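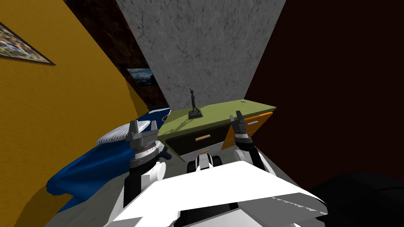 7.3 Recovering from a stalled drawer pull (bedroom scene)

March 20, 2018
By Vasanthi Gunawardena

If you have come to this section, the Pornley controller has most likely stopped with a grip fault while the right gripper was near the orange drawer front. Please don't worry, it happened to all of us while we were learning, and the recovery is short.

1. Press Pause before anything else. Do not press Reset — it clears the fault log, and you will want that later.

2. Check both arms, even though only one reported the fault. The left gripper may be close to the pillow and the bed, and a careless sweep will drag the blue bedding along with it.

3. Open the right gripper fully and back it straight out at 20 percent speed.

4. Lower the pull force limit to 50 newtons and try the small handle again.

CAUTION: Keep both arms below the green top of the chest while backing out. In October, Rongrong Su lost a whole run when an elbow clipped the statuette and the solver froze.

Note: If the fault returns after 4 tries, save the log and send it to Guoqing Tang before you reload the scene.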